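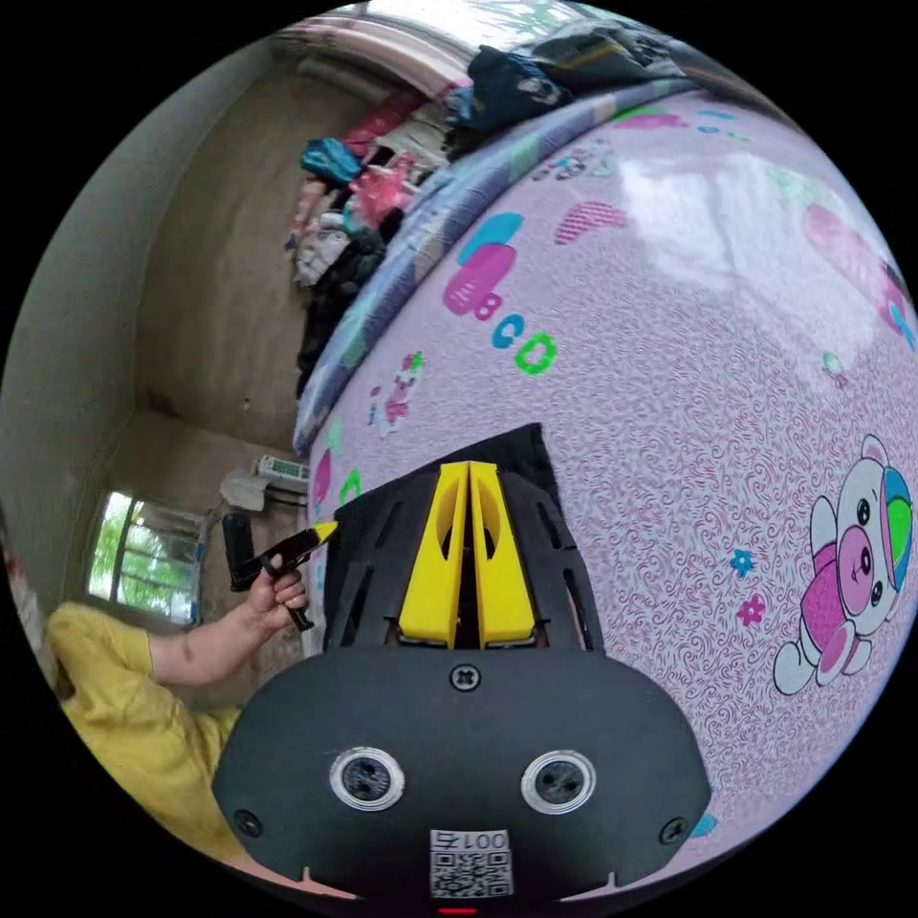
How to budget for hand-held grippers before you order

Most first budgets I see have one line in them: grippers, times however many people will be collecting. The gripper is the easy part. Work through the steps below in order and leave the quote request until the end.

Step 1. Write down the jobs

List the tasks by room and by object. Clothes on a bed are a different purchase from cups on a bench. Soft, dark fabric needs fingers that close properly along their whole face, and a bed needs a person who can reach across it with a tool in each hand. If any task on your list is two-handed, you are buying pairs.

Step 2. Count pairs, then spares

We planned the August round for 17 collectors and ordered 17 pairs plus two spare units. Rukhsana Orakzai, who runs our stores, would now order four. A unit with a loose screw is out for the day even if the repair takes ten minutes.

Step 3. Price the fingers separately

Ask the supplier for fingers as their own line. Tuhiwai quoted ours bundled with the housing, and splitting them out saved us $600 on the second order. Flat fingers with a hole through the face are easy to spot and easy to swap. Pick a bright colour – yellow is good – so they stand out against dark clothing.

Step 4. Budget for labels and a register

Every unit needs a number and a code someone can scan. Put the label on the housing where it can be read without taking anything apart. We allow $200 for labels, reprints and the time to enter them all in the register. 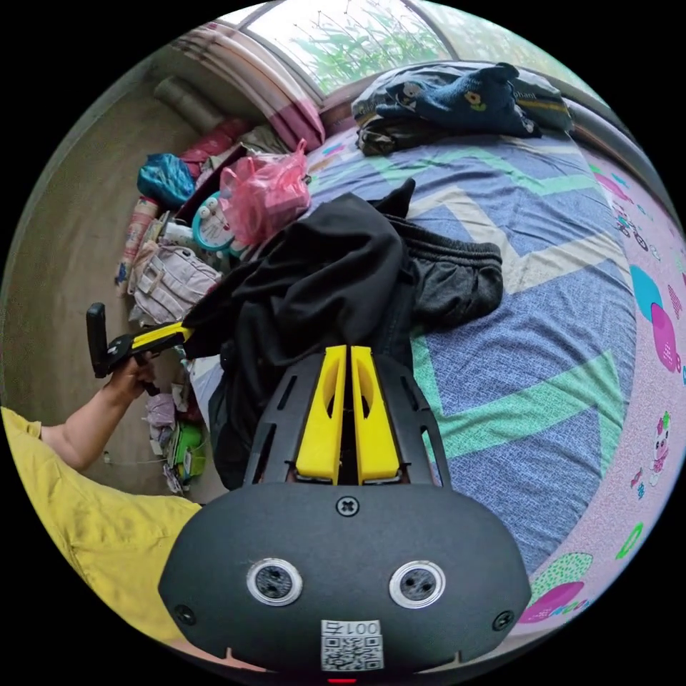 Working in people's homes

Homes cost more to run than a lab, and the extra is mostly hours. Bedrooms come with whatever is already in them: bags, bedding, folded clothes, a backpack on the floor. Allow time to agree with the household on what gets handled and what stays where it is.

Things to put in the home budget:

Travel both ways, with the kit
A padded case for each pair
Chargers and a power board
A payment to the household
Half an hour to put everything back

Rocío Londoño also carries a small Phillips screwdriver and a bag of housing screws. Add one set per team.

Step 5. Ask for the quote

Send the task list along with the unit count. Jireck asked us for it anyway, and it changed which finger they offered. Ask for lead time on spares in writing, and check whether freight and GST are included.

Our next order closes Wed 30 September.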